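About Gokell

Gokell is a small company that teaches people to work with robot hands and the tools around them. We run short courses, take on contract work for firms that want to try automation before they buy any, and open our doors to visitors twice a year.

The company was started by Kenna Innes, who had spent years repairing packing machines and wanted a place where people could try equipment out before they had to depend on it. She still runs the Saturday sessions herself. Our building used to be the Gralard print shop, and the loading dock is still the best way in if you are bringing anything heavy.

What we do

Most of our work deals with small household objects. Large industrial arms are well covered by other schools. Picking up a spoon, or a brush, or a cup by its handle gets less attention, and it is where a lot of our customers run into trouble. Thin things slip. Round things turn in the grip.

We work with hand-held grippers. A person holds one in each hand and does an ordinary job with it, and the movement is recorded so that it can be used later to train a robot arm. It takes most people a few tries to stop reaching with their fingers.
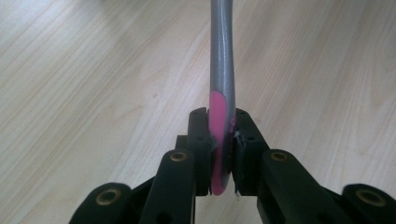 A slender gray rod with a pink end held between the gripper fingers.

Open day

Our last summer open day was on August 5, 2023. We had 457 visitors, counting the school groups, and the parking lot filled up before ten. Next time we will ask people to use the lot behind the Dow building and walk over.

The main demonstration was a table task. Visitors watched a staff member work through it with both grippers, and then they could sign up for a turn. The job used a toothbrush, a mug and a spoon. It sounds easy, and several people said so before they tried it. A toothbrush is light and narrow, and you have to bring both grippers in close together without knocking one against the other.
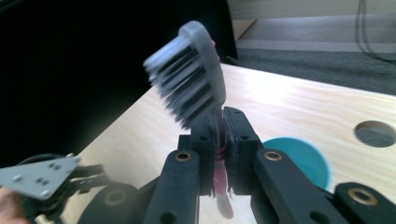

Turns were kept to two minutes so that the line would keep moving. Children under twelve did the task with an adult standing beside them. We also ran a talk in the front room on how recordings are sorted and checked, and the slides from it can be picked up at the desk on request. The talk ran long both times, mostly on account of questions about cost.

Equipment

We build and repair the grippers on site. The rubbery pads take the most wear and we change them often. Scuffs on the fingers do no harm, but a pad that has started to lift at the edge goes straight to the repair bench. 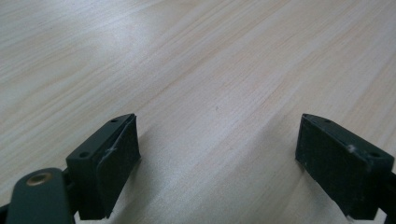 Everything is logged in Imonum, our own record system. It keeps track of which gripper was used, who used it, what the task was and when the pads were last replaced. Course students learn to fill it in on their first morning. Customers can have a copy of their own records at any time.

Courses

We teach a two-day introduction and a longer course for people who will be running sessions at their own workplace. Groups are small. The introduction covers holding and opening the gripper, working with both hands, setting up a table, and looking back over your own recordings. No background in programming is needed for it. The longer course adds repair work and a written plan for your own site. 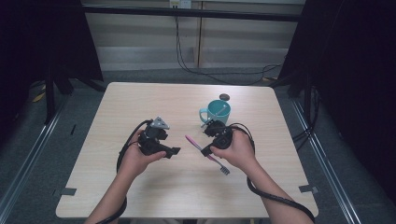

Visiting us

The next open day is in November. Entry is free, but turns at the table have to be booked ahead. School groups should call the office first so that we can set aside a time. The front entrance has a ramp, and the demonstration room is on the ground floor. Please leave bags and coats in the front room.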